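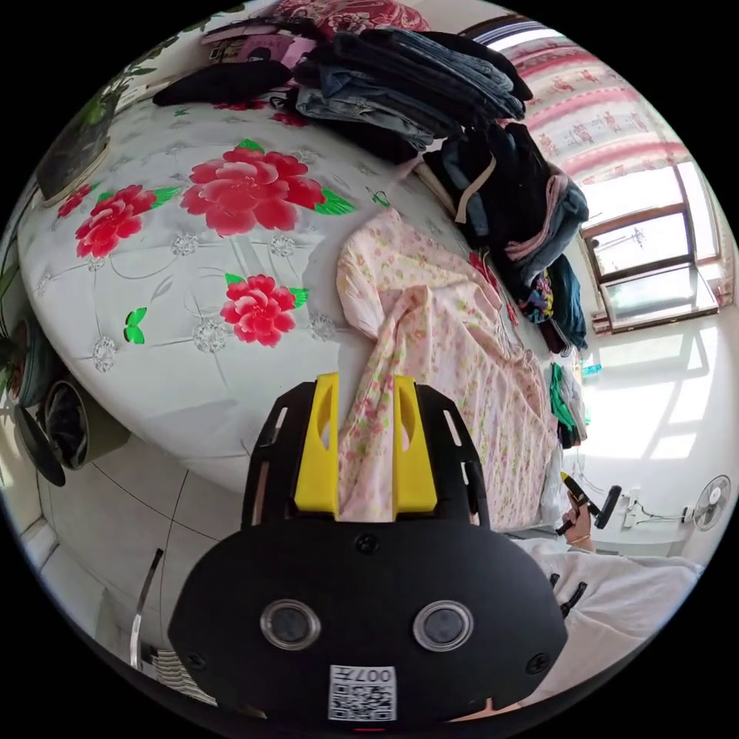

衣替え実況 1
ベッドの上がもう服の山。朝からやってます。お茶飲む暇なし。短く書いていくので流し読みで

2
ルールだけ先に。一枚ずつ手に取る→畳む→同じ種類のところに積む。それだけ。迷ったら横に置いて次。迷ってる時間がいちばん長いんだよね毎回

3
デニムは先に畳んだ。青いのとグレーの。重ねるとけっこうな高さになる。デニムって畳むと達成感あるわりに場所とる。引き出しの下段行き確定

4
隣の暗い色の山、黒と紺とグレーばっかり。どれが何だか触らないとわからん。こういうのは窓のそばの明るいところで見るに限る。夜やると紺と黒まちがえるから(去年やった)

5
で、いまピンクの花柄。薄いピンクに小さい花。広げたらベッドの真ん中から手前まで占領した。柔らかい生地って畳んでも畳んでもずれる。角を合わせたつもりが合ってない

6
柔らかい生地の畳み方、うちのやり方書いとく
・まず全部広げて手でなでる
・縦に半分
・袖を内側
・下から三つ折り
・最後にくるっと巻くか、立てる
アイロンは着る前でいい派です

7
ベッドカバーも花柄、服も花柄、カーテンも花柄。柄の上に柄を広げるから小さいもの置くと見失う。靴下は絶対ここで仕分けしない。さっき片方行方不明になりかけた

8
カバーの話ついで。白地に赤い牡丹のやつ、近くで見ると緑の蝶がいる。ずっと使ってるのに蝶のことすっかり忘れてた。片付けてるとこういうので手が止まる。いかんいかん、次

9
質問きてた「床に広げないの?」→床はタイルだからベッド派。腰もそのほうが楽。膝ついて畳むと30分もたないです私は

10
収納ケースはClombyの浅いほう。深いのも持ってるけど下に入れた服が一年出てこない。浅いのを並べるほうが結局着る。ふたがちょっと固いのだけ不満

11
ケース、駅前のDilarthorpeで買い足した。まとめて9個。持って帰るの大変だった。配達たのめばよかったのに、その日に使いたくて…結局一週間玄関に積んであった

12
ハンガー問題。うちの上限は100本て決めてる。家族全員分で100。増えたら何か出す。数えたら先月は超えてた。見なかったことにした。今日こそ戻す

13
ベッドの端に柄物がまだ垂れてる。緑っぽいのとか色々。あれは最後。柄物は見てると着たくなって、鏡の前に行って、戻ってこなくなるので

14
ちょっと休憩。窓からの光が床に落ちてていい感じ。天気いい日にやると気分がちがう。雨の日の衣替えは湿気ごとしまう感じがしていや

15
再開。畳んだ服の幅をそろえるのに厚紙使ってる人いたら教えて。前にBastauの畳み板を借りたとき便利だったんだけど、返してからは目分量。目分量だと山がだんだん斜めになる

16
教えてくれた人ありがと!お菓子の箱のふたでいいのか。それならある。大きさもだいたいケースの幅。次のTシャツの分からやってみる

17
手放す基準。
去年の7月に一回も着なかった夏物→出す
首まわりがのびた→雑巾
サイズ合わない→出す
「いつか着る」→一回だけ保留箱。次の衣替えでまだ箱にいたらさよなら

18
保留箱が毎回いちばん重い。前回のぞいたら前々回のがいた。ルールとは

19
黒い服の見分けかた。襟のうらに色糸でちょんと印つけてる。冬物は赤、夏物は白。裁縫苦手でも一針でいける。タグより早い。お店の人みたいでちょっと楽しい

20
デニムの洗い方聞かれたので。裏返し、ファスナーしめる、単独。干すときは筒にして腰のほうを上。これで乾きがぜんぜん違う。乾きが甘いままケースに入れるのだけはほんとにだめ、においが全部に移る

21
引き出しの並び、今回こうする
上段 下着とくつした
中段 Tシャツ、薄い羽織
下段 デニム、重いもの
花柄のは立てて中段の手前。すぐ取れるとこに置かないと着ないんだよね

22
防虫剤入れ忘れるところだった。あぶな。服の上に置くんだって、下じゃなくて。ずっと下に敷いてた。何年も

23
出す服はVillalbaに持ってく予定。古着の持ち込みの受付がある店。一袋80円のクーポンくれる。袋はちゃんと口しばってね、前に入口でぶちまけたので私は

24
クーポンの80円で帰りにアイス、が恒例。足りないぶんは自腹。衣替えってアイスのためにやってるところある

25
いま残ってるのメモ
暗い色の山の下半分
端の柄物
赤い柄の布(これ畳みなおす)
保留箱との対決

26
畳みながら思ったけど、ベッドでやる最大の利点、終わらないと寝れない。床だと平気でまたいで寝るから。逃げ道なし。夕方にはあせってるはず

27
逆に欠点は、途中で横になりたくなること。服の上に寝たらしわになる。端っこに座るのもだめ、山が崩れる。立ってやるしかない

28
お昼食べてきた。うどん。戻ってきたら山の高さが変わってない。当たり前か

29
柄物の色の並べかた、薄い→濃いで左からにしてみようかと。でもうち続かないんだよなあ、三日で混ざる。種類別だけ守れば合格ということにしときます

30
防虫剤の個数わからないって人、箱の裏の表みればだいたい書いてある。浅いケースと深いケースで違うから注意。私は深いほうの数で入れててにおいがすごかった

31
とりあえず今日、2011年3月23日中にベッドの上だけは終わらす。押し入れは明日以降。書いたからにはやる

32
巻いた花柄、入れてみたらケースの高さにぴったり。浅いほうにして正解。これ気持ちいい。あと何枚か巻けそうなのあるから全部まく

33
保留箱あけた。まず手袋の片方が出てきた。もう片方知りませんか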